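3.2 Touch points, or why I ended up writing so much about blue plastic

I went into this part of the study thinking the screws would be the story. Everyone who has taken apart an office desktop has a screw story, and I had planned a whole subsection on drivers and lost fasteners. My notes from the bench at Grollness kept drifting somewhere else, though, to the parts of a computer that somebody at the factory meant for you to grab.

I'm going to call these touch points. A touch point is any surface that is there mainly for a hand or a tool: a handle, a ridge, a latch, a tab with a lip on it. A power connector has one (the little clip), and so does a memory slot. I left out surfaces that people grab anyway, such as the edge of a heat sink, even though I grab them all the time myself.

The first thing I looked at was plain molded plastic, with no color to help. Raised tabs are common on the gray parts, and on a part you meet from underneath they can be the only thing telling you which way it's facing. I found them much easier to feel than to see. Pale gray on pale gray just doesn't give your eyes a lot to work with, and once I'd started looking for tabs I kept mistaking shadows for them (my notes for that afternoon are mostly crossings-out!). 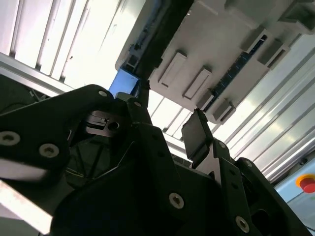
Figure 2. Raised rectangular tabs on the underside of a light-gray plastic part.

So I split the touch points into two groups, the ones that match whatever they're attached to and the ones that don't. The matching group is bigger. The other group is mostly blue, at least in the machines I worked with, and it's the one I reach for without thinking. When a blue frame sits against a light gray chassis you know straight away where one piece stops and the next one starts, and you can follow its outline even when a good part of it is hidden from you. I coded each touch point on 3 things: whether it stood out in color, whether it stood out in shape, and whether I could get to it without moving something else first. That last one turned out to be a pain to code, because "something else" is so often a cable.

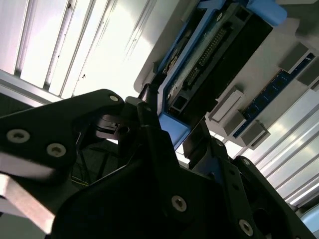
A reader of the first draft was not convinced, and wrote that color coding mostly helps people who have already learned the code, so a newcomer would see a blue part and simply wonder what it was. I think that's fair as far as it goes. A blue handle doesn't say what it's a handle for. The Storkasach parts guide, our reference for naming things, has the same trouble, and it gets around it by listing the touch points by location and leaving function for later. I've borrowed that idea here. All I'm claiming for color is that it gets your hand to the right area, and what happens after that is down to shape.

Shape really matters once a part has to go into something. A row of slots looks tidy, but openings that look alike ask you to remember which one you wanted. An opening with a different width gives you a bit of help, and a stepped handle with a groove in it gives you a bit more, because you can feel which end you're holding. I'd take both over a printed label. Labels are great on a clean bench in good light, and I rarely have either. 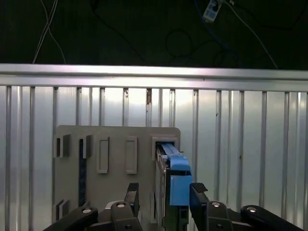

Figure 3. Blue-handled module at the wide rightmost slot of a gray panel, with narrower slots in a row to its left.

One more wrinkle before I leave handles alone. The Marchuk checklist that we adapted for the coding sheet scores every touch point by itself, as if the rest of the computer weren't there. I stuck with that so our scores could be compared with the earlier round in August, but I don't love it. Inside a tower everything is next to something. In the open case at the end of this subsection, the blue caddy handle in the drive cage is hard to miss, and then just below the cage you've got a blue SATA cable looping along beside a red one. Same color family, completely different job. Add the bundled power wires and the green of the motherboard and the color cue has a lot more competition than it does on a bare panel. I scored the handle high on color anyway, and I marked the score with an asterisk. A second coder would be quite right to argue with me about it.
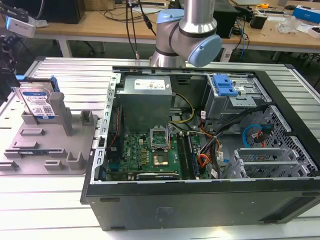
3.3 Cables in the way

The reach problem deserves its own heading, since it came up in nearly every session. I counted a touch point as blocked if a cable had to be shifted by hand before I could get hold of it, and as partly blocked if I could work around the cable with a bit of patience. The Prurkbridge version of the sheet has only the first category. I added the second after about 15 trial runs, when I noticed I was marking things "blocked" and then going ahead and using them.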